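Temesik Wrestling Archive: Progress Report to the Murakami Fund

Prepared by Yae Minami, project lead
Period covered: April through July

Summary

The grant pays for the transfer and cataloging of the Gundine tape library, which holds 587 videocassettes of regional professional wrestling cards and television tapings. At the end of the period, 500 tapes had been transferred. Work is on schedule. One budget line needs a decision from the Fund.

1. Transfers

All tapes were played on the two refurbished decks bought in the first period. Each was captured in full, including blank leader and commercial breaks, and saved as one preservation file and one viewing copy. Tapes with tracking errors were cleaned and played a second time. Where the second pass was better, it replaced the first.

46 tapes are set aside with mold or edge damage. They have not been played on our decks. Osamu Oshima has inspected them and recommends sending them to an outside lab as a single batch. The remaining tapes are in playable condition and are next in line.
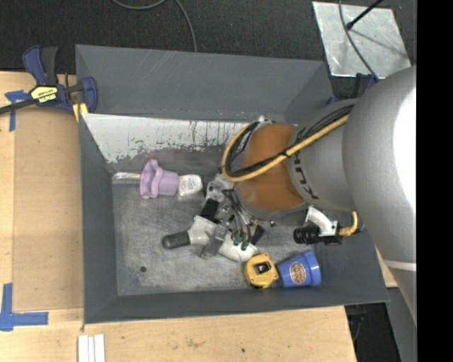

2. Cataloging

Records follow the match-level format agreed with the Fund: promotion, venue, card order, participants, stipulation, finish and running time. Ring names are entered as announced on the tape, with a cross-reference when a wrestler worked under more than one name. Commentary tracks are noted separately, as several Flornwood cards exist in both a house-camera version and a broadcast version with different announcers.

Dating is the slowest part of the job. Many labels give only a town. Printed programs have settled most of these, and the open cases are marked "undated" in the catalog.

3. Rights and access

Five former Gundine performers have signed interview releases. Entrance music remains uncleared, so viewing copies are restricted to the reading room.

4. Budget

Equipment and wages are within plan. The outside lab work was not in the original budget. We ask the Fund to approve moving the unspent travel money to this line.

5. Next period

Finish the playable tapes, send the damaged batch once approved, and begin checking catalog records against the viewing copies.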